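From: Musa Adeleke
To: Verno Studios tenants list
Subject: Re: Moving the rehearsal room upstairs

Hello all, and thank you to Ifeanyi for getting this going again. I've been meaning to write since January and kept putting it off.

Ifeanyi Ibrahim wrote:
> The architects at Brukance want to know by noon if we
> would give up the ground floor rehearsal room in return
> for 3 smaller studios on the new top floor. Can people
> please say what they think?
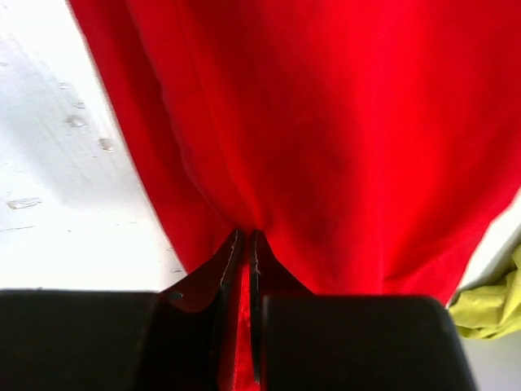 My own feeling is that the top floor would suit the painters and the print people very well, with all that north light, but I do worry about the dancers and the drummers. The last plans showed our shared areas in one pale gray and the whole stairwell the same, and I'd love to see a bit of nerve in there. A good plain red like that cloth, with no pattern at all, would do wonders for the landing doors — and Garba Garba tells me the paint costs the same whatever the color.

I also went back over the old lease with Uthai Panyasiri. We have 19 tenants on it, and six of them use the rehearsal room more than their own studios, so please let's hear from those six before anyone answers Brukance.
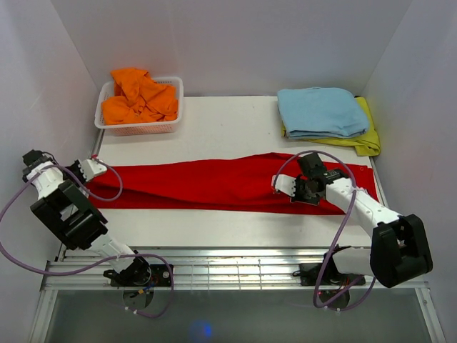
Would we have to move out while the top floor is built?

Only the two studios under the new stairs would, and Degefa has offered them space next door until the work is done.

A few smaller things I'd like us to send along with our reply, if you can bear with me:

1. A goods elevator that reaches the top floor, wide enough for Ajith Shetty's looms. 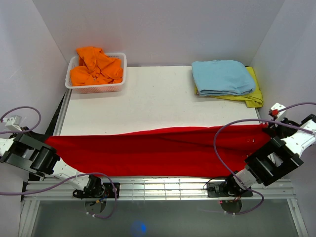
2. Proper sound insulation between the new studios and the flats behind.

3. Somewhere dry to lock up bikes.

Warmly,
Musa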